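Glenys drove the 113 miles to Oltcombe in May and let herself in with the spare key. Her mother was asleep in the chair with the radio on. Glenys turned it down and put the kettle on.

"You should have rung," her mother said.

"I did. Twice."

They had tea and looked through the post. At four her mother asked if she was staying.

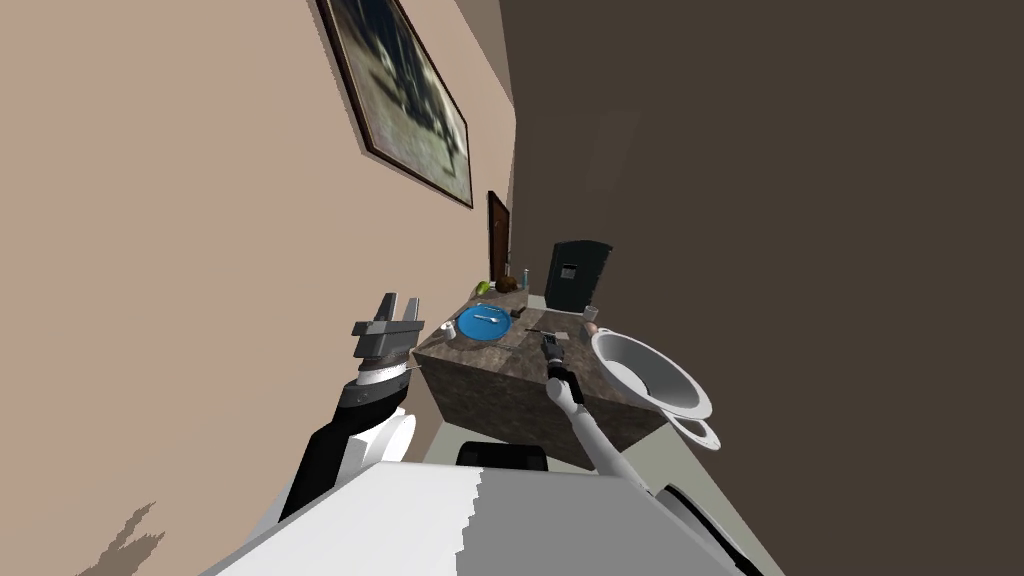 The door at the far end of the wall.

"If the back room's free," Glenys said.

"It's always free," said her mother, and went to find sheets.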